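Girkard Completes Transfer Agreement With Onidari

Girkard Football Club has confirmed the signing of a central midfielder from Onidari on a permanent basis. The agreement was completed on Fri 5 July, subject to registration with the league.

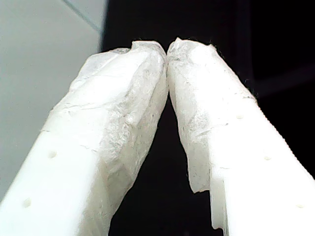
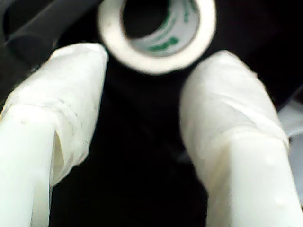
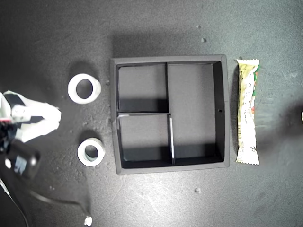
The club's interest in the player dates from February, when a first offer was turned down by Onidari during the closing days of the winter window. Talks resumed after the end of the season, and terms were settled this week. The midfielder made 60 league appearances for Onidari and scored 5 goals, most of them from set pieces. White tape, of the kind on the roll hanging between the two white fingers in the second picture, will be in regular use at the training ground from Monday, when the squad reports for medical checks and fitness testing. The new signing will take part in the full program and is expected to train with the first team straight away.

The player has agreed to a multi-year contract, with an option for a further season that may be exercised by the club. The transfer fee has not been disclosed. Under the terms of the agreement, Onidari will receive an additional payment if Girkard qualifies for continental competition.

Girkard finished last season in the lower half of the table and has made midfield its priority for the summer. Two players in that position left when their contracts expired, and a third has returned to Jimis at the end of a loan. The club has stated that it expects to make at least one further addition before the opening match.

The new player will be available for the preseason fixture against Jimis at Carroll Park, where the east stand has reopened following repairs. Capacity for the match has been set at 2095, and 509 seats have been reserved for visiting supporters. Tickets will be offered first to season ticket holders, with any remaining seats placed on general sale through the club office.

A squad number will be announced once registration has been completed.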